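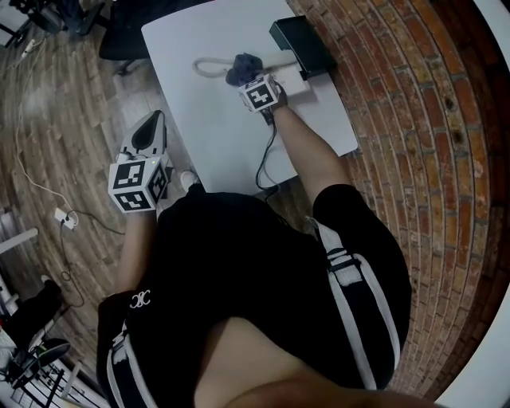 Somebody in my replies says a white table is the worst thing you can put in a shared workroom, it shows every crumb and every cable, get a dark one and stop complaining.

OK but I love the white table! It's the only reason I ever wipe anything. We had a dark brown one at the old place in Trencombe and I don't want to think about what lived on it.

So, a thread on keeping one table under control. Apr 27, 2024, day one of me being serious about it (again).

Background: we moved into the Trulton building in January. 2000 square feet, brick wall, big windows, zero closets. None! Whoever laid it out must have thought people at work own a laptop and nothing else.

Which means everything lands on the table. Somebody puts a cable down for a second, then there's a cloth next to it, then a little box, and by lunch you're eating with your plate on your knees.

First rule I'm trying: cables get coiled before you walk away. Nothing fancy, just a loop. I bought a pack of those hook-and-loop ties and they all vanished inside a week, so now I just use a bit of string and my own bad temper.

Second rule: the cloth is for wiping, and when you're done wiping it gets folded. I know. I sound like my mother. But a crumpled cloth takes up as much room as a lunch box and a folded one takes up as much room as a paperback.
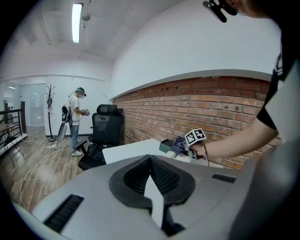

And it has to be folded by whoever used it last, or it turns into me doing it at the end of the day with my coat on, muttering.

I fold in thirds the long way, then in half, then in half again. Tried rolling for a while because it looks nice in hotels. Mine unrolled the minute I let go, every time, so back to thirds.

Third thing (not really a rule, more of a wish): chairs are for people. A chair with stuff on the seat is a shelf with wheels. I'm as guilty as anybody, my jacket has had its own chair since we got here.

We do have a coat rack. It's black, it has very nice curvy hooks, and it's just far enough away that a tired person picks the chair. I've been moving it a little closer every few days to see if that helps.

Also bought: one shallow tray for small stuff, 30 dollars at the Neltuvham home store, which is too much for a tray and I'd do it again. Small things go in the tray. If the tray's full, something has to go home with someone.

Does the tray work? Kind of. People put things next to the tray. I'm counting that as progress.

Now the towel question, because I've been going back and forth. Terry or flat weave for a white tabletop? Terry soaks up coffee like a dream but it won't stay in a neat square, it just puffs up and flops over. 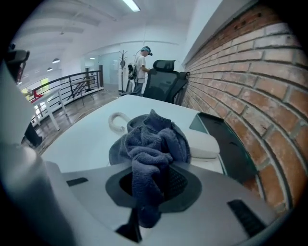

Flat weave, always, one reply says, terry sheds all over a white surface for the first ten washes and you end up wiping up after the thing you wiped with.

Fair!! I did wonder where the fuzz was coming from. I'd been blaming sweaters.

I'm keeping the dark towel for spills anyway and getting a couple of flat ones for every day. If you have a favorite that holds a fold, tell me, I'll be reading replies tonight with leftovers from Boonyarit.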